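Conneely opens laundry folding and wardrobe sorting service to private homes

2018-03-17
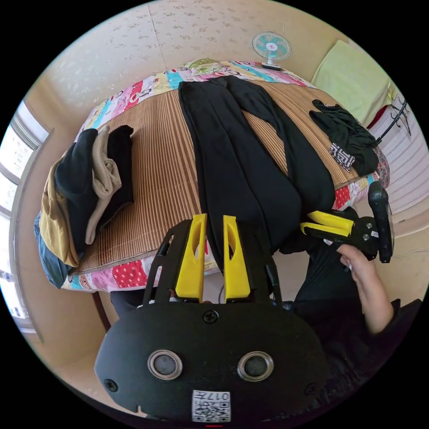
Clothes on the bed for folding: black trousers laid lengthwise on a woven bamboo mat, with a folded pile to the left.

Conneely, the household services firm, is extending its folding and wardrobe sorting work to private homes. The service has until now been offered only to guest houses and student lets. Bookings open today and the first home visits will take place next week.

The new service is called Flultira. A visit covers the sorting, folding and putting away of clean clothes in one bedroom. Ironing, mending and washing are not included and can be booked separately through the firm's existing laundry round, Kunar.

The work is done on the customer's own bed. Clothes are brought out of baskets, bags and drawers and put down in one place, then taken one at a time. Trousers are laid out flat at full length before the first fold. Tops are folded and stacked to one side by type. Anything crumpled is kept apart from the finished pile until its turn comes.

Maeve Dunne, who manages home visits at Conneely, said the firm had considered bringing a folding table to each job and decided against it.

"We tried a table in the early visits and it was one more thing to get up the stairs," she said. "A bed is the right height for most people and it is already in the room. If there is a firm mat on it, so much the better. Trousers lie straight on a mat. On a thick quilt they sink in the middle and you end up with a crease where you did not want one."

Customers who do not have a mat can leave the bed made and the team will fold on a clean cotton sheet. They are asked to clear bags, books and chargers off the bed before the visit. Pillows can stay where they are. Fans and lamps at the head of the bed do not need to be moved.

Each visit is booked for 2 hours. Most single wardrobes can be finished in that time. Where there is more to do, the customer can book a second visit or choose which drawers should be done first. Clothes are returned to the same drawers and shelves they came from unless the customer asks for a different order.

Conneely has also published the folding guide its staff are trained with. The guide was written by Alžběta Ševčík and runs to four pages. It sets out one way of folding for each common garment, beginning with trousers, and has a page on what to do with clothes that are better hung up. It is free to download and can be used by people who have no plans to book a visit.

"People ask me for a clever fold and I do not have one," said Ms Ševčík. "Lay the trousers down and smooth them from the waist to the hem. Bring one leg over the other, seams together. Then fold in half, and in half again if the drawer is shallow. Dark clothes show lint, so look them over while they are flat. It is much harder to do once they are in the pile."

The guide also deals with small rooms, where the bed may be against a wall and can be reached from one side only. It advises keeping finished clothes at one end and working across the middle, and moving the finished pile to the drawer before it gets tall enough to lean.

Flultira will be offered at first within the area already covered by Kunar. Ultan Ó Dubhghaill, who looks after the rounds, said existing customers would be able to have their washing returned and folded away on the same day from July.

"At present the washing comes back in a bag and we leave it at the door," he said. "A fair number of customers have told us it then sits in the bag. We would like to take it the last few steps."

Customers can be at home or leave a key by arrangement. Staff do not throw anything away. Clothes that seem to be outgrown or damaged are put in a separate pile for the customer to look through.

Storage boxes for out-of-season clothes can be ordered at the time of booking. They are supplied by Duter and come in 3 sizes, the smallest of which fits under a standard bed frame.

To book a visit or download the folding guide, see the Flultira page on the Conneely website. Telephone bookings are taken on extension 3161.

Press enquiries: Deirdre Fitzgerald, Conneely press desk.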